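4.2 The Flikolell store and its small objects

The most rewarding part of the study, by some distance, was the open store at Flikolell. Visitors to regional museums usually see a sliver of what is held, and they know it. At Flikolell the upper floor is given over to glass-fronted shelving, and 2,068 objects from the Mamani bequest can be seen from the walkway at any hour the building is open. We had expected people to drift through. They stayed, they crouched, they called each other over!

Of the 51 visitors who agreed to be interviewed on leaving, 36 could name an object from the store without prompting. Many went a good deal further and told us where it sat, what was next to it and which relative had owned one like it. Butter moulds came up again and again, as did a tray of tram tokens from Rokombridge and a darning mushroom with somebody's initials burnt into the handle. None of these has ever been on a poster. The permanent galleries downstairs, with their long panels and careful lighting, drew plenty of praise but far fewer stories.

We think the lack of labelling helped. Each shelf carries only a number, and the matching entry is kept in a ring binder at the end of the bay. Some visitors never opened a binder at all and were perfectly happy guessing (often aloud, often wrongly, and with great good humour). Others treated it as a hunt. One retired weaver spent most of an afternoon correcting the entries for shuttles in pencil, and the museum has since taken up nearly all of her changes.

Turcotte's earlier work at Carudora pointed in the same direction, though the setting there was very different. Carudora has two rooms and no walkway, and its reserve collection comes out in drawers when people ask for it. Aaliyah Turcotte found that visitors who had to ask tended to ask for a thing they already knew about. At Flikolell the chance meeting does the work, and we would love to see the two approaches tried side by side in one building.

4.3 Handling sessions

Looking leads very quickly to wanting to touch. Handling sessions ran through March in the old reading room, each with a small group seated together and one member of the collections team. Objects were chosen from the duplicates, so that a chip or a worn edge would be no great loss, and they were passed from person to person with as little introduction as we could manage. Talk was livelier when the object's use was left open for the first few minutes.

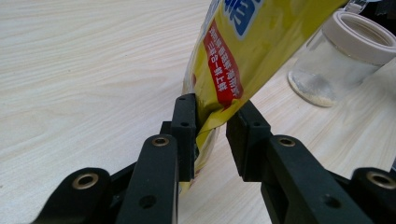 Figure 2. Two-finger gripper with an object held between its pads, at a wooden table.

Weight was the surprise. People remarked on it before colour, age or maker, and several said that years of looking through glass had given them quite the wrong idea of familiar things. A flat iron drew gasps. So did a pewter spoon, for being so light. These remarks seldom appear in written feedback, where visitors fall back on words like "interesting", and we are glad to have caught them as they were spoken. The full set of session notes is discussed by theme in Section 5.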